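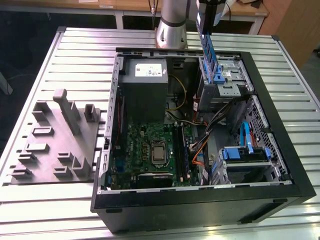
A desktop tower with its side panel removed.

Residents of Duggan will be able to hand in old desktop computers, printers and small household appliances free of charge from March, under a plan approved by the county council.

The Duggan County Department of Public Works stated that the service will operate at 3 sites, including the former freight depot on Sullen Road. Collection will be managed by Tradasura, which already handles scrap metal for the county.

The department recorded 1245 reports of dumped electrical goods last year. Most were made in the eastern districts, where the nearest drop-off point is 26 miles away. 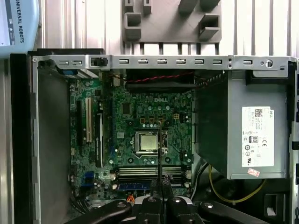
Under the current rules, households pay a fee for each item left at the transfer station. That fee will end when the new sites open. Businesses will continue to pay, and must book a time with the department before delivering goods.

Residents are asked to erase personal files before handing in a computer. Hard drives left in place will be shredded – no drive will be resold or returned. Batteries must be taken out and placed in the bins at the gate.
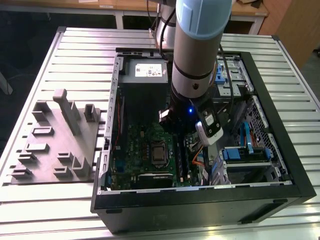

The inside of an open desktop computer, with the power supply and motherboard in view.

Equipment that can be repaired will be passed to Grallix, a nonprofit workshop that supplies computers to schools and libraries. The workshop has agreed to accept up to 300 machines in the first year. Items beyond repair will be sent for metal recovery.
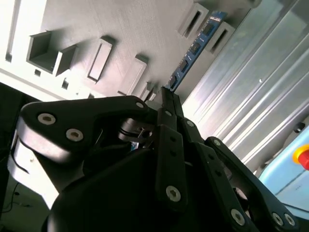
Muireann Nic Giolla told the council that the opening hours should be extended into the evening, as many households in the eastern districts could not reach a site before 5 p.m. The department said it would review the hours after the first season.

Large appliances, including refrigerators and washing machines, are not covered by the plan and will still be collected by appointment.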